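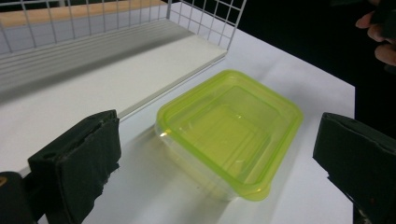 Food storage boxes take up more of a kitchen than most people plan for. When we cleared the shelves at the Clater kitchen in June, the boxes filled the whole worktop and most of the floor under it. Many had lost their lids years ago. The ones worth keeping were the plain kind, a clear, slightly frosted box with a lime-green lid, the sort that can be picked out from across the room on a white tabletop. This page shows the box we settled on and gives a few notes on how the shelves are set up now.

The kitchen is shared by three households and gets used from 5 in the morning until late. Everything had been bought at different times, so very little stacked. Old Prantl tubs sat inside Honeck tubs, and the lids lived in a drawer that no longer closed.

The lid. A raised rim runs all the way around, with a stepped panel set down inside it. The corners are rounded, which makes it easier to wipe than the square-cornered tubs we had before. We wash lids by hand and stand them on edge to dry.

The color. Light comes through the green, so a lid on a bright table looks closer to yellow. We had thought about giving each household its own color and dropped the idea — matching lids mattered more than knowing whose rice was whose. Names go on masking tape on the side of the box.

Sizes. The main shelf is for 600 ml boxes, and they hold one dinner portion of soup or stew. Anything bigger goes on the bottom shelf with the flour.
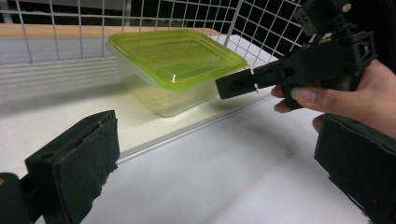
The bottom shelf took the longest. It is 34 inches wide, and the Brasell cabinet has a center post that gets in the way of any box put in lengthwise. We turned them all sideways and lost one row. Dry goods are on the left, baking things on the right, and the gap in the middle is kept for whatever is being used that week.

Leftovers. These go in the refrigerator on the second shelf, with the date on the tape. Boxes with no date are emptied at the end of the week.

Spare lids. We kept a small number in a bag on the hook behind the door. The drawer now holds dish towels and closes properly.

What went out. The cracked boxes were recycled and the good ones that didn't match went to the hall across the street, where they are used for craft supplies. A few glass jars stayed for beans and lentils.

More pictures from the kitchen, including the pantry door and the spice rack, are in gallery 547.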